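Numb fingers at night – wrist splint or not?

Posted by Wollia, November 14, 2022

Hi all, hoping someone's been through this. Since February I've been waking up with pins and needles in my thumb and first two fingers, mostly on the right. I shake my hand about for a bit and it goes off, then I'm awake for an hour. The GP thinks it's carpal tunnel and said to try a splint at night before we talk about injections. I've had it on for 21 nights and I can't say I've noticed much. Am I giving up too soon? And do you wear it in the day as well?

Fasine

Give it longer! Mine took a good six weeks, and I nearly binned it twice. Check that it's holding your wrist straight – my first one had it bent back a bit and that made things worse. I only wore it at night, as my physio didn't want the wrist getting stiff. I also stopped doing fiddly jobs in the evening (I make jewellery, so that hurt in a different way) and moved them to the mornings, with plenty of breaks.

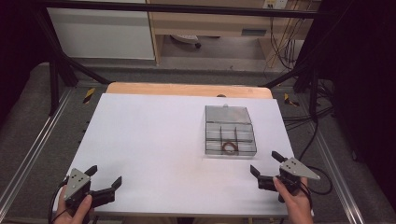
Clear divided box with a brown rubber ring in one of the compartments

If your thumb starts feeling weak or you keep dropping things, go back to the GP and don't wait out the six weeks.

Meireles

splint did nothing for me, had the injection, 2 days of a sore wrist then fine. Came back after a year though. Everyone's different I suppose

Wusix

Same as Fasine, nights only. Do ask about your thyroid too if nobody's checked it – that was behind mine.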